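Home Posts Replies Media Likes

9 November 2022

right. kitchen table. been putting it off since October and the Clomthorpe lot are coming to stay so its happening today

1/ everything off the table, onto the floor, wipe, only the good stuff goes back. thats the whole plan

2/ found 6 pens. one works. found the Prostix glue we bought TWICE becuase we couldnt find the first one

3/ takeaway menus from Ollitside, all out of date, half of them shut now. recycling

4/ a receipt for 1,239 points on a card I dont remember having. bin. sorry points

5/ tea break. table looks worse than when I started, normal apparently

6/ ok back. drinks bottles next. why do we keep so many. kids want the ones with cartoons on the label "for crafts". what crafts. when
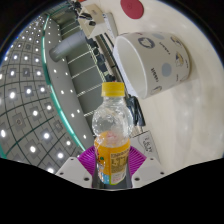 yellow lid ones are staying, I've given in, lids are good for paint. rest get squashed and go out tonight

white bucket stays too, going to be the new home for felt tips and bits. will last a week

7/ Cao from the corner shop does bottle returns now?? someone confirm before I walk down there with a bin bag

anyway can see the tabletop. cream! forgot it was cream. hoovering next then im done, chips for tea

Contact | Privacy | © 2022 | Back to top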